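Drinks and the staff freezer: frequently asked questions
Flesley Building, ground floor kitchen

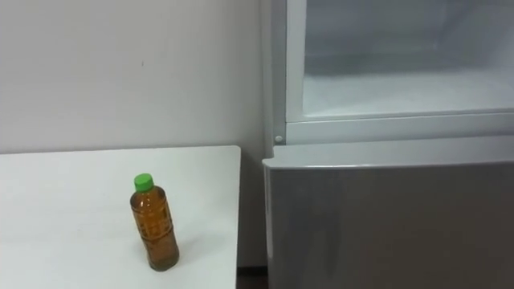 Putting things in

Can I put a bottle of cold tea in the freezer compartment?
Yes, for a short time. Lay plastic bottles on their side or stand them up if there is room, and take them out within the hour. The fridge section underneath is the better place for anything you want to keep until the afternoon.

Will a full bottle burst?
It can. Drinks expand as they freeze, and a bottle filled to the cap has nowhere to expand to. Pour a little out first. Most 500 ml bottles cope well enough once there is a gap at the top.

What about cans and glass?
Neither may go in the freezer compartment. Cans split and glass cracks. Both are fine in the fridge section.

Are fizzy drinks allowed?
In the fridge section only.

Do I need to label my bottle?
Yes. Write your name and the month on a piece of masking tape and stick it to the side. The tape and pens are in the drawer under the kettle. Bottles without a name are cleared out at 4 pm on the last working day of the month.

Using the table

What is the white table beside the freezer for?
It is for setting things down while you have the door open. Please take your drink with you when you have finished, and wipe up any drips. Lunches should be eaten in the Ornotby room across the corridor.

Can I leave a bottle there to thaw?
Yes, with a cloth or saucer under it. A half-frozen bottle of tea needs an hour or two at room temperature. Do not put it in the microwave or run boiling water over it.

Frost and defrosting

Is frost on the inside normal?
A thin layer is. It comes from damp air getting in when the door is opened. If the frost is thick enough to stop the door closing, tell the Entili desk.

Can I scrape it off myself?
Please don't use knives, scissors or anything else with an edge. The lining is easily pierced and the unit cannot be repaired once that happens.

When is it defrosted?
In February and again in August. A notice goes up on the kitchen door the week before. Take your things home or move them to the freezer on the Jirneck side, which stays on throughout.

The door was left open. Is my food safe?
If it is still frozen hard, close the door and leave it. If meat, fish or ready meals have thawed, throw them away. Tea, squash and water can be frozen again, though tea often turns cloudy.

Who do I tell if the freezer stops working?
Ring the Entili desk on extension 200.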